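Ticket 23 – Tape lifting at front overhang, single-wall cartons
Product: Trenari carton tape
Site: Daher packing room
Status: Monitoring
Opened: 22nd July

Reported problem: The center seam is taped correctly at packing, but the end of the strip lifts from the front face while cartons are in storage. The top stays shut. Of 10 cartons pulled from the rack, all showed lift at the front and none on the lid.

Checked so far: Roll is in date. Dispenser blade replaced in February. Cartons are from the same Gistemari batch as before, no change in board grade. Contents are below the top flaps, so nothing is pushing up on the seam.

Change made: Strip now runs from the back edge, over the lid and well down the front face. Flaps are held flat by hand until the tape has been rubbed down along its full length.

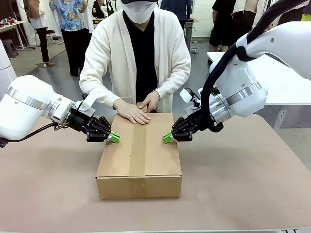

Does a second strip across the seam fix the lifting?

A second strip only reinforces the lid, and the lid is holding. The lift starts at the cut end on the front face, so a longer overhang and firmer pressure there are the first things to try.

Update: Old overhang measured 10 mm on the returned cartons – too short for this board. Packing note in Prenusum amended. Dust on the lower front panel also found on several blanks; wipe before taping.

Next step: Run 200 cartons with the longer overhang, then recheck the front ends. If lift recurs, swap to a fresh roll and reopen under this number.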